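4. Adding Titles to Your Film Log

4.1 Importing a watch list

1. Open Ginden and select Library > Import.
2. Choose the list file. Files larger than 20 MB are rejected.
3. Match the columns for title, release year and rating, then select Apply.

Note: Remakes with the same title are merged if the year column is blank.

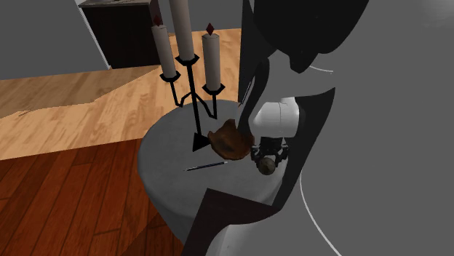 4.2 Writing a review

1. Open a title and select New Review.
2. Enter the text. Drafts are saved every two minutes.
3. Set the spoiler flag before publishing. It hides all text after the first paragraph.
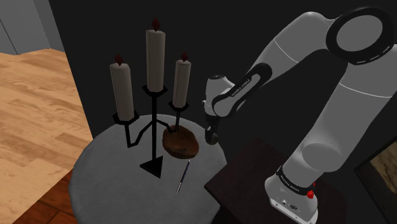 4. Select a rating from the drop-down list. Half stars are available only with the Vundulell scale, described in section 6.
5. Select Publish.

Caution: Deleting a title also deletes its reviews. Export the log first.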